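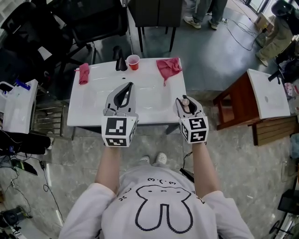 *Basin bench, both grippers up, pink ball in the right jaws. Cup and cloths on the vanity.*

Hi all

Replying inline, quick because I've got a call at 2. Top-posting people please forgive me.

> From: Maximiliano Llorente
> To: handheld-demos list
> Subject: bathroom tasks, who is getting usable demos?
>
> We are about to start on sink tasks with the Bonsu grippers. Ball into cup, cloth fold, wipe the basin. Up to now everything we've recorded was on a flat table and tracking was fine. Three questions:
>
> 1. Does a shiny white basin upset the marker tracking?
>
> 2. Is it worth recording by hand at all for this, or should we drive the arms remotely from the start so the motions are reachable?
>
> 3. How do you stop demonstrators moving like people? Ours reach over one arm with the other all the time and the robot can't follow.
>
> Also if anyone has a spare marker cube print file for the left side, ours has gone missing off the Starneck share.
>
> Max

> 1. Does a shiny white basin upset the marker tracking?

Bit, yes. The cubes themselves are fine, they're big and well printed on ours. Trouble is the white border of the cube against white ceramic when the hand drops low in the bowl, the corner detection goes jumpy. We lost the left one for up to 11 frames at a time. Fixes that worked for us: turn off the light right over the vanity, lock the exposure, and don't let people roll the wrist past about where a watch face would point at the floor. Blinds half down if you're near windows. Polished floor throws light back up as well, didn't expect that one.

Black tap is no bother. Had a chrome one before on the Hevari bench and it was awful, swapped it.

> 2. Is it worth recording by hand at all for this, or should we drive the arms remotely

By hand first. We did both in August, same tasks, same bench height. Remote driving gave us cleaner paths but it was slow as anything and the operators couldn't judge when the ball was properly seated in the jaws. They'd squeeze, lift, drop, go again. By hand you get the small nudge with the fingers for free.

What we do now — hand demos for the bulk, then a short remote session on the real arms to throw out anything it can't reach. Current set is 3,402 episodes before filtering. Cloth ones filter worst. A crumpled cloth never starts in the same shape and folks get bored and start doing it one-handed.

If you've only got time for one, do hand. But check reach on day one, not at the end like us. Ours was 8 cm too deep at the back edge of the counter and every demo that went behind the tap was useless. Whole afternoon gone.

> 3. How do you stop demonstrators moving like people?

You don't really. Things that helped:

- Feet stay put. Tape on the floor if you have to
- One hand parked and still while the other works, unless the task needs both
- Slow on the approach, normal speed once closed
- Say "open" out loud before releasing. Sounds daft, people hated it, but it does kill the early drops
- Run the cable down the arm and clip it at the elbow. A loose one tugs the gripper and you see it in the data as a little twitch

Crossing arms, just bin the take and restart. Tried fixing it in the retargeting step with the Rurkance script and it came out worse then leaving it alone. If someone has a newer version of that script which handles two arms properly I'd like to hear.

Re print file: I have the left cube, will put it back on the share tonite. Check the scale before you print, the old one was saved in inches for some reason and comes out tiny. Marker IDs are differnt left to right so don't just mirror the right hand one.

One question back to the list. Anybody tried a softer liner on the inner finger faces for the small ball? Ours are bare, and it squirts out sideways if you grab it off centre. Thinking of thin silicone, but worried it'll change how the cup rim feels and we'd have to redo those.

Got to run

Bench 2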